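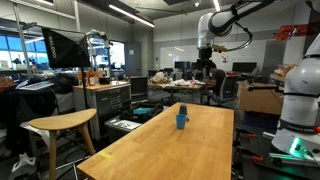 Robotics and Automation > Workplace

Thread: Who does the resets now?

sylvie_ross
Rumusov moved our cell work to teleoperated demos in February. The arm does the cups; a person sets them out and logs the result. My old bench job was hand sorting. Now it is 200 cycles a shift and a spreadsheet. Has anyone had the job description rewritten to match?

tgosselin
Ours was, after a grievance. "Operator" became "cell attendant," same grade. At Holzer the quota is 100 per shift, so 200 sounds high. One cup up, one cup inverted, gripper centered between them before start:
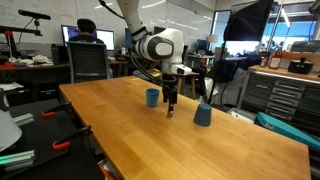 Reply 3 of 5

karine.gill
Disagree that 200 is high. It depends on reset time. We logged 357 on a simple pick with two people alternating. What wore people out was standing at the table between cycles.

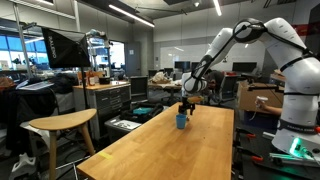 Small parts are slower for us than cups. The orange pieces need a more careful approach and the attendant has to watch the fingers the whole time, so one quota for both tasks makes no sense.

adebayo_e
Quota is the wrong argument. If the attendant is also the one who decides whether a cycle counts, that is inspection work and should be graded as inspection.

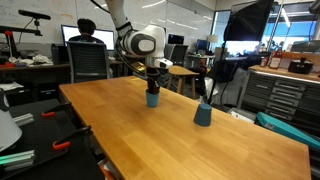

Lifting by the inside of the cup is a case in point. Someone has to judge whether a tilted pick passes, and at our site that call was a grade 57 task before the arm came in. It still gets made, at lower pay.

sylvie_ross
Nobody here has a written pass criterion. I will ask for that first and leave the grade for later.

tgosselin
I would ask for both in the same letter.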